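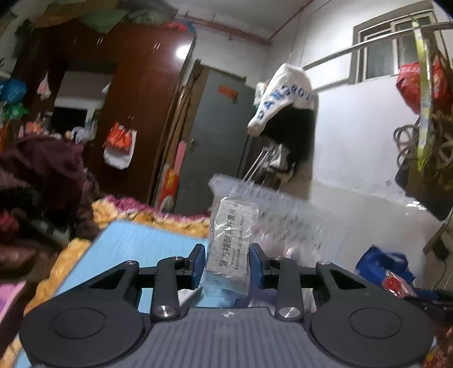

By Katia Testa
Posted Mon 13 June
Filed under: Hand-held grippers, Data collection hardware

The Fluler is a two-fingered gripper that a person carries by hand. It has a camera on board and no arm behind it. An operator picks things up and puts them down with it, and the recording goes into a training set for a robot that will do the same job later. I have had one on loan from Clarka, the distributor, for long enough to form a view. Most of the sessions were run in ordinary bedrooms and kitchens, with tidying and packing tasks, because that is the work our group buys this kind of tool for.

Price as tested was $695 for the gripper, one set of finger pads and the charging cable. The mounting plate that lets the same head bolt to an arm is a separate purchase, and I did not test it.

Build

The head is wide. Two rounded housings sit left and right of a ribbed central body, and the linkage bars rise between them and the fingers. The screws at the base of the bars are large, plain and easy to reach, so a bar can be taken off without opening a housing. The smaller pivot pins are pressed in and are not meant to be serviced. I put a paint mark across both base screws before the first session. The marks had not shifted when I packed the unit up.

The housings are the part I would change. They protrude far enough that the tool cannot follow an object into a narrow shelf or the corner of a drawer. On an open table this does not matter. In a closet it decides which tasks you can record.

Grip on small packages

Our standard first test is a medicine box in its outer wrap. It is light, it has flat sides, and the film around it is slack, so a poor pad will close on the plastic and let the carton slide inside it. The one we use holds Compound Eosinophil-Lactobacillus Tablets, and the name in large print along the face makes any rotation in the grip simple to read off the recording afterward.

The dark blue pads handled this well. Gripped by its two narrow edges, the carton stayed put through slow lifts and ordinary carries. On fast carries with a sharp stop it sometimes tipped forward by a few degrees, always pivoting on the line between the pads. A slightly taller pad would probably cure that. Trigger force was moderate, and I did not dent a carton once I had learned the travel. I dented two before that.

Other items, in brief. Folded cloth: good, provided you come in from the side. Thin plastic bags: acceptable, with some missed closures where the film slid away from the pads. Coins and flat cards: poor, as expected from pads of this thickness. Round bottles: good up to the full opening, and then abruptly impossible.

View

The camera looks out over the fingers, and the lower part of the view is given over to the mechanism. Both pads are in sight when they close, which I consider the main requirement. The remainder takes in a great deal of the room. With the tool over a bedside surface I could still get a full wardrobe, the door beside it and the wall up to the ceiling pipes in the same shot. For policy training this is useful context. For anyone recording in homes it is also a privacy matter, and the agreement you have people sign should say plainly that the whole room will be visible.

Blur is the weak point. Nearby objects behind the fingers smear as soon as the wrist moves at a natural speed, and translucent plastic suffers most. The carton between the pads stays sharp enough to read, since it travels with the camera. Bright reflections off varnished furniture were present in many of our recordings and did not upset the exposure. I would still turn off an overhead lamp if there is daylight to work with.

Tracking in clutter

I expected trouble in bare rooms and had some. Against a blank wall the pose estimate drifted, and a number of short episodes had to be thrown out. Full rooms were much easier. Hanging bags, door handles, printed packaging and stacked bedding give the tracker plenty to hold on to. If you have a choice of location, take the room with more in it and do not tidy before recording.

Moving fabric is a separate issue. A coat or bag that swings when someone walks past can pull the estimate for a moment. The software flags these passages correctly in most cases.

Software

Recordings are handled by Hidis, the desktop program Clarka supplies. Import is by cable only. It splits a session into episodes at each full opening of the fingers, a sensible default that fails when the operator regrasps. You can merge episodes by hand, one pair at a time. After 3000 episodes I would have paid extra for a batch merge.

Export is clean. Each episode comes out with video, gripper width and pose on one clock, and the width signal agreed with my calipers to within what our work needs. The manual still describes the December release and two menus have moved since then.

Battery and handling

A full charge gave me almost 8 hours of intermittent use. The tool is front-heavy, and with a long session the load goes to the wrist and the base of the thumb. We settled on blocks of three tasks followed by a change of operator. The grip is symmetrical, and left-handed colleagues reported no difficulty.

Against the Feyisa

The obvious alternative is the Feyisa, which we have used for longer. It is narrower, lighter and gets into drawers. Its pads are harder and it drops wrapped cartons more often. Its view is tighter, so it records less of the room and loses tracking sooner. If your tasks are inside cabinets, buy the Feyisa. For surfaces, packages and laundry I prefer the Fluler, and we have ordered one to replace the loan unit.

For: pads, width signal, serviceable linkage, tracking in full rooms.
Against: wide housings, blur on quick moves, manual merging, weight at the front.

The loan unit went back to Clarka with its pads worn smooth along the lower edge. Replacement pads are sold in pairs.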